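Projects > Melnyk Fund > Supper Table > Interim report

Supper Table at Vollulby Hall: interim report to the Melnyk Fund
Prepared by Sibel Toprak, project coordinator
Period covered: January to May

1. Purpose of the grant

The fund awarded us £1,600 towards a weekly shared supper for people over 60 who live alone in Vollulby and the farms to the north of it. The money was to cover food, hall hire and a share of the minibus costs. The cook's hours are paid from our own reserves and are not charged to the grant.

2. Attendance

We have 23 people on the register, against a target of 20 by the end of the first half. Most heard of the suppers through the surgery noticeboard or from a neighbour. Five of them had not been to anything at the hall before. Numbers dropped in February when the lane at Galtier Bridge was flooded and the minibus had to go round by the main road. They came back once it reopened.

Two people have left the register, one to move nearer her daughter and one who found the evenings too long. We have offered him a lift home before pudding and he is thinking it over.

3. Food and kitchen

Hiu-tung Fang plans the menus a month ahead and does the ordering. We serve a main course and a pudding, with soup added in the colder weeks. The most requested dish is chicken and leek pie. The lentil bake was not popular and has been dropped.

The oven thermostat failed in March. The hall paid for the repair, but we had to serve cold meals twice while waiting for the part. Food costs per head have been slightly over budget, mainly owing to the price of butter and eggs. We now buy dry goods in bulk from Cledura, who deliver to the hall door free of charge on larger orders.

4. Tables and seating

At the start we used two long rows, as the hall has always done for functions. Several people told us they could not hear the person opposite and ended up talking to nobody but their neighbour. From April we changed to smaller tables with a proper place laid for each person before the doors open. Guests have said they prefer it, and people stay longer over their tea. Laying up takes more time, so we now open the kitchen at 3.30 pm.

Woven placemats have replaced the paper cloths, which tore and had to be thrown away each week. Dark plates are being tried alongside the white ones after a guest with poor sight asked whether pale food could be made easier to see. We will ask for views on this before buying any more.

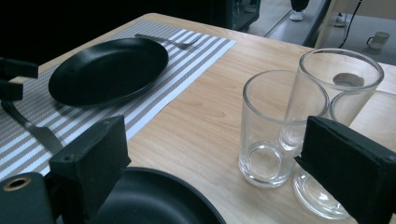 5. Transport

The minibus makes one round trip each way. The pick-up at the far end of the valley is too early for some, and we have asked the operator whether the route can be run in the other direction on alternate weeks. We have not had an answer yet. Fuel has been charged at the agreed rate.

6. Spending

Spending on food and hall hire is in line with the half-year forecast apart from the overspend on ingredients noted in section 3. Transport is under budget because of the trips lost in February. We ask permission to move the transport underspend into the food line. Receipts are held at the office and copies can be sent on request.

7. Next period

The suppers will pause for two weeks in August while the hall floor is resealed. Before then we plan to hold a short feedback session after one of the meals, renew the food hygiene certificates and settle the minibus route. The final report will follow once the autumn accounts are closed.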